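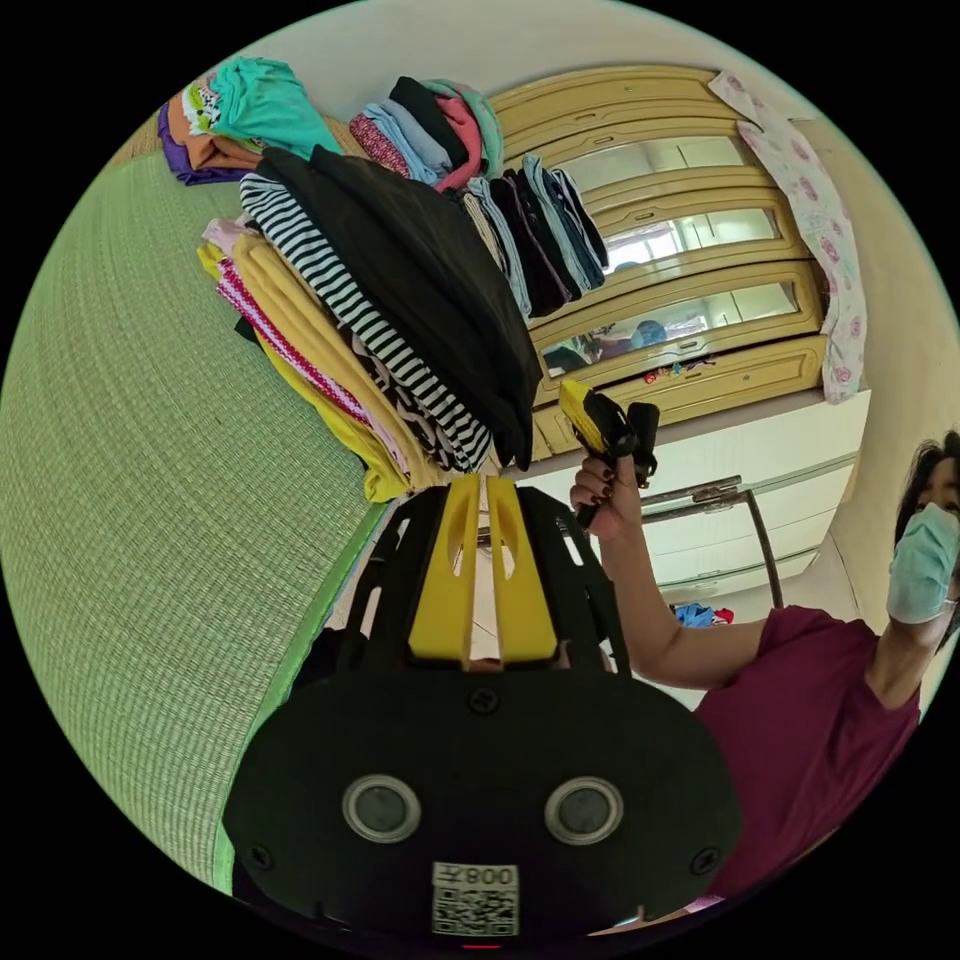
Mask and short sleeves, dark hair.

Korberg Allotments and Gardens Association
Minutes of meeting held 5/7/18, Mirkum Hall

Apologies: two by phone, names with the secretary.

Minutes of March meeting – agreed, one spelling corrected.

Water. Trough by the top gate still leaking. Dervishi quoted 835 for new pipe and stopcock, felt to be high. Second quote to be got before anything is signed. Hosepipes: reminder to go on the board, no unattended watering, several complaints agian. 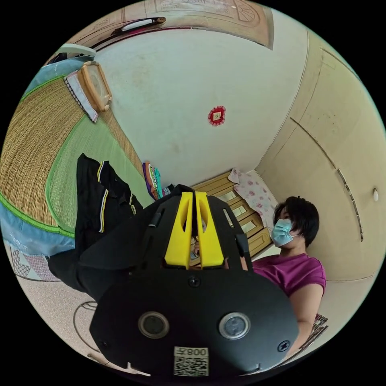
Also asked whether the bottom trough could be moved nearer the Prakamora Lane plots. Left till the pipe is sorted.

Money. Balance almost 3,000 after the rent. Seed order paid. Skip hire still to come out. Shed insurance due, same firm as last year unless anyone objects – no one did.

Waiting list. 8 names. Plot 4 not worked since spring, letter to go, usual notice. If given up, to be split in half for beginners. Some discussion on whether halves are big enough for potatoes. No vote.
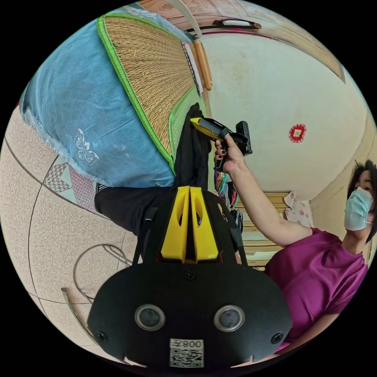
Ljubica Yordanov
Minutes Secretary

Bonfires. Not before dusk, rule stands. Neighbours on the lane side have asked for no fires at all in summer. Vote taken, carried. New wording to be put in the tenancy sheet.

Compost delivery went to the wrong gate, blocked the path. Barrows needed, please move what you've paid for.
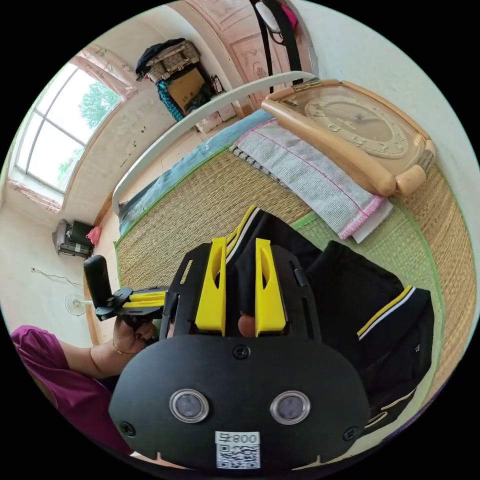
ANY OTHER BUSINESS

Blight seen on outdoor tomatos, lower end. Take affected leaves home, not on the heap.

Gate code to change end of month. Ask Ljubica, do not text it round.

Produce show – classes as last year plus longest runner bean. Entry forms in the hut.

Closed 9.10. Next meeting same place, date to be put on the board.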